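Divo upkeep and repair: progress report to the Stetdale fund
Prepared by Mereana Bright, with workshop notes from Ju-won Sung and Jae-hoon Baek

Period covered: from the second instalment to now. The third instalment is due in May and this report is meant to help you decide whether we should have it.

Where things stand

Divo is running. It has two working arms and two working hands, which was not the case when we last wrote, and it tidies footwear most afternoons. The upkeep plan you paid for is written, printed and mostly obeyed. Spending is inside the budget, apart from the gloves, which I will come to.

Right arm

The wrist gave us most of our trouble. At full reach the cables were pulling tight against the joint housing, and the controller would report a lost finger, then find it again a second later as though nothing had happened. Jae-hoon spent the best part of a fortnight blaming the software. Ju-won spent the same fortnight blaming the cable. Ju-won was right and has been gracious about it on at least one occasion.

The cables now leave the wrist in a looser loop with more slack. The loop looks untidy and catches the eye of every visitor, but the dropouts have stopped. We would like to put a proper sleeve over it before summer. The risk with slack is snagging, so whoever starts the machine must first run the arm slowly through its whole range with a thumb on the stop button. This is step one on the start-up card.

Right hand

We replaced the tendon on the index finger and re-tensioned the others to match. The old tendon had frayed where it passes the second joint, and when Kyung-hwa opened the other fingers she found early wear at the same spot on two of them. Those have been left in place and go on the monthly check. Spares come from Ham, who are prompt with invoices and less so with tendons. We now keep a full set in the cupboard.

Grip force was set again from scratch afterwards. Soft footwear is harder than it sounds: too little and the slipper slides out on the way up, too much and the toe folds, so that the machine sets down something resembling a taco. The present setting is a compromise, and the foam slides come out of it better than the felt ones.

Left hand

Cleaned, greased, calibrated and given very little to do. During shelf work it is held open and low, away from the rack. Jin-sol would like it to have a career of its own, and there is a short proposal on this at the end of the budget sheet.

Upkeep plan

The weekly round takes one person half a morning. Wipe down the hands, look for carpet fluff in the finger joints (there is always carpet fluff), check the wrist cables by eye and by touch, log the joint temperatures after a warm-up, then run the shelf test. The monthly round adds tendon tension and the foot bolts. We missed four weekly rounds over the winter, all of them when Jin-sol was away, and have since trained a second person so that this cannot be her fault again.

The shelf test

Both tiers of a Sundodwood rack, mixed slippers and slides, right hand only. The machine picks a slipper up, turns it and puts it on a tier. A run counts as clean if nothing is dropped and the rack does not move. The bottom tier is the awkward one, as the forearm has to get low without the elbow leaning on the edge of the top shelf. Since the wrist repair we have had five clean runs in the last seven. Both failures were dropped slippers, and both happened on the way to the bottom tier.
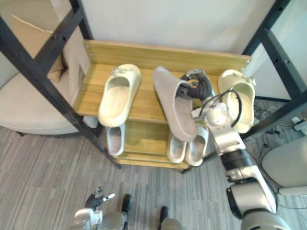
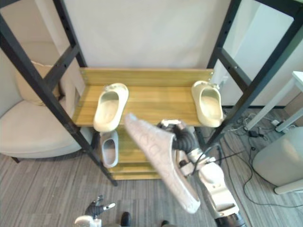 Right hand on a grey slipper at the rack, left hand kept low.

Stetdale, 26/02/2020

Money

The repair line stood at 3,000 for the period and we are under it, thanks largely to Ju-won making the cable clips himself. The consumables line is over. We budgeted for gloves as though people would wear one pair a day, and they wear one pair per cup of tea. I have asked for restraint and ordered more gloves.

Before May

Fit the wrist sleeve. Change the two worn tendons if the next check shows them any worse. Work on the bottom tier, starting with where the feet are placed – Kyung-hwa thinks the machine stands too close, and she has been right about most things this winter. We also want the cables on the floor beside the rack tied up and moved back to the wall, a job which has appeared in every report so far and which I include again partly out of habit.

If the fund would like to see a shelf test in person, afternoons are best. Please let Jin-sol know beforehand so that the warm-up is done by the time you arrive.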